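We use cookies to keep your cart and remember your region. OK / Manage settings

Halby Two-Arm Bench Kit
Sold by Mapplebeck. Updated 2022-12-13

For people building a two-arm cell in a garage, spare room or shared shop. You bring the arms. We sell what goes under and between them: split tabletop, board trays, finger tips, cable loops, and the Protow job files to get a first wiring task going.

Not a robot. Please read that again before ordering, we get returns.

What's in the box

Two white top panels, butt together down the middle. Frame legs, bolts, leveling feet. Plastic board trays. Flat black finger tips for the grippers. Hook-and-loop ties for the wrist cables. Protow files on a stick, plus a printed card with the torque settings.

Not in the box: arms, grippers, power, camera stands, anything with a motor in it.

Size and weight

Top is 1,150 mm on the long side with both panels fitted. Whole kit ships at roughly 24 kg, two cartons, and they don't always arrive the same day. Seam is meant to be there. Each panel lifts off on its own so you can get at the bolts underneath without pulling both arms. Don't fill the seam. Don't tape it either, tape lifts and the tray catches.

The job we build it around

Connector work on a control board. One arm steadies the board, the other one carries the lead. Sounds easy, isn't. Wires are floppy and they go where they like, and a plug that's a few degrees off just skates across the header.
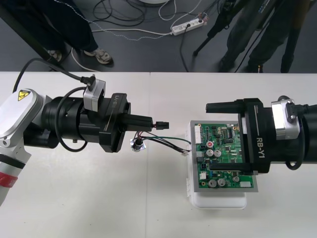 So start slow. Speed in the Protow file is set low out of the box and we'd leave it there for the first week. Get the grip right first. Most failed runs we hear about come down to the plug sitting crooked in the fingers before the arm has even moved, and no amount of retuning the path will fix that. Pinch the plug body. Never the wires.

Leave slack in the lead. If it's tight the board walks when the arm turns, and then your taught points are all wrong and you'll blame the table.

The tray

White plastic, raised rims. Holds a board on its metal plate at a repeatable height so the fingers can come in from the side. It sits loose on the top as supplied. Some folks like it loose, the tray can shift a little and forgive a bad approach. If you want it pinned, there are pilot marks on the underside, drill them yourself. Drill from below, slowly, the plastic grabs.

Discharge your boards before they go anywhere near a metal gripper. Big capacitors hold on to a charge. Work on dead boards only, this kit isn't made for live testing and we wont support it. 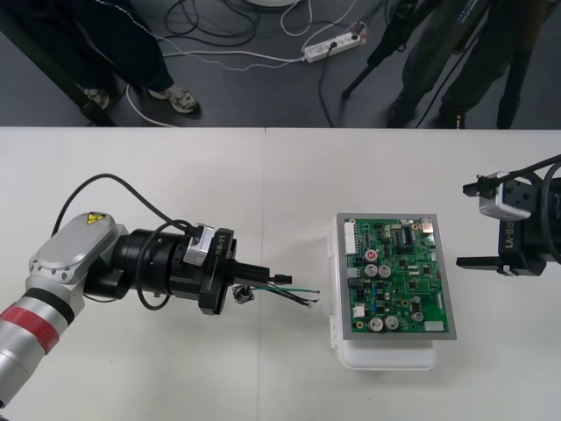
Photo: Halby bench with a pair of RB-Y1 arms. Mapplebeck product pages.

Arms and grippers

The top doesn't care what you mount around it, as long as both arms can reach past the seam with room to spare. Check the reach before you buy. Tape out the rectangle on the floor and measure from where your arm bases will go. Finger tips are drilled for a flat two-bolt pattern. If your gripper uses something else you'll need an adapter, we don't make one.

Wrist cables. Give them a loop, a generous one. Tie at the gripper end first, run the wrist through its full turn by hand, then tie the rest. Do it the other way round and you will pull a plug out. Ask how we know.

Floor space: more than you think. Camera stands, power strips, people's feet. Keep power off the side you stand on if you can.

Options

Spare tray, same as supplied.
Spare finger tips, sold as a pair. They wear at the corner.
Vumeo clamp set for camera poles. Fits the frame legs, not the panels.
Extra panel. Only useful if you've scratched one.

Shipping

Batches go out when they're cut. Last run was September, next one is open for orders now. Panels are wraped in foam, keep the foam, its good for moving day.

Returns OK if unassembled. Drilled trays are yours.

Comments (4)

benchrat
Built mine at our shared shop. Legs went together fine, the card with the torque settings was missing though. Emailed, got a PDF back next morning.

lowtide_92
Does the tray take a board with no metal plate under it? Mine's bare and bows in the middle when the finger pushes on it.

Mapplebeck support
@lowtide_92 it'll sit in there but it will flex. Put a stiff backing plate under it, anything flat, insulated on the board side.

solderfumes
Second the thing about slack in the lead. Lost 2 evenings to that before I reread this page. Also please sell the ties separately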